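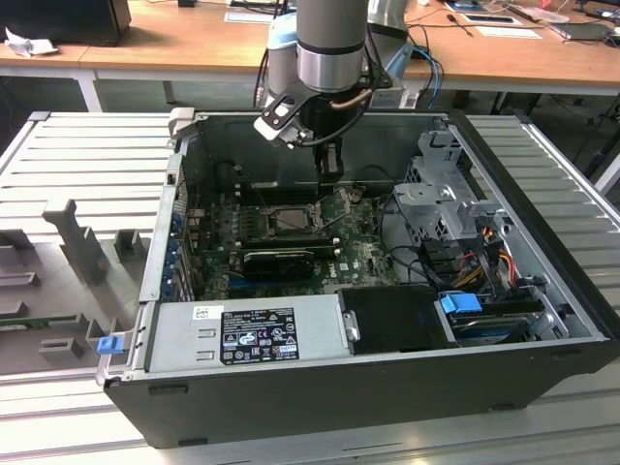 Desktop tower drop-off and parts: frequently asked questions

Petow takes old desktop towers from homes, schools and small offices, and strips them for reuse. Last financial year we took in 1,367 of them. These are the questions we get most at the counter and by email.

What do you accept?
Desktop towers of any age or brand, working or dead. We also take loose graphics cards, memory, power supplies and hard drives. We don't take monitors, printers or laptops at this site. Your council can tell you where those go.

Do I need to book?
Not for one or two machines. If you have more than 10, email first so we can clear some floor. The roller door on the Mudaliar Street side is open from 9 am to 4 pm.

Should I take anything out before I bring it in?
No. Leave the side panel on and the screws in. We'd sooner get a complete case than a box of bits, and loose cards get scratched in the boot of a car. Take out any discs or USB sticks that are yours and keep the power cord if you want it.

What happens to my hard drive?
Drives come out before anything else is sold. Each one is wiped or, if it won't respond, shredded. If you'd like to keep yours, tell us when you drop off and we'll remove it while you wait. On many office towers the drive sits under a coloured release handle, usually blue, and it comes out without tools.

Can I get a certificate for the wipe?
Yes, for businesses and schools. Allow 30 days. Junpei Yokoyama looks after the paperwork and will need the serial number of each machine.

Which parts do you keep?
Memory, processors, graphics cards, drives that pass testing, and power supplies with a readable label. Motherboards are kept if the CPU socket is clean and the pins are straight. Cases go to the scrap metal dealer, along with drive cages and any brackets we can't match.

Do you sell parts to the public?
Yes, from the shelves at the front. Stock changes every week and we don't hold a list. Bring the model number of your computer, or better, bring the old part.

Will a power supply from one tower fit another?
Sometimes. Many brand-name office machines use their own shape and their own plugs, so check the connectors and the screw holes as well as the wattage. We don't open power supplies or repair them, and we ask that you don't either – they can hold a charge after they've been unplugged.

Do you put new thermal paste on processors you sell?
No. They're sold cleaned and bare. Paste is available at the counter.

What is the warranty?
Parts have 32 days from purchase, with the receipt. Change of mind isn't covered, but we'll usually swap a part for another of the same price.

Can my class or group visit?
Yes, during school terms. Genji Yokoyama runs the visits and can take 10 people at a time. Closed shoes are required, and long hair needs to be tied back.

I dropped off the wrong computer. Can I get it back?
Ring us straight away. Towers are normally opened the same day, and once the parts are sorted we can't put a machine back together.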